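I've started leaving parties without saying goodbye, and I think you should too. Well, maybe. Hear me out.

My friend Inès Hoarau had people over on Wednesday, and I counted the goodbye at 30 minutes. Thirty! Coats on, coats half off again, one more story about the drive to Skirthorpe, hugs for everybody, then a second round of hugs in the driveway. By the time I got into my car I was more worn out than I'd been all evening. The party was lovely. The leaving part was a job.

My grandmother would be horrified by me, I know. In her house you said good night to every single person, including the baby and the dog, and she lived to 91 so I can't say it did her any harm. But she went to maybe 3 parties a year, and they all ended when the cake did. These days things start at eight and trickle on, and somebody always has to be first out the door – and that person breaks the spell for everyone.
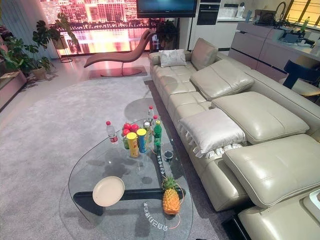 So is it rude to just slip out? I'd say it depends on the size of the crowd. With four people at dinner, of course you say something, because an empty chair is alarming. Once you get past 10 guests, I think you're free. Go get your keys.

I do have one rule for myself, and it's a text to the host before I go to bed. Something real, like how good the soup was or how glad I was to meet her cousin. Inès tells me she likes those better than the driveway hugs (she reads them while she's doing the dishes). My husband still does the full tour of the room, so now I wait in the car with the radio on.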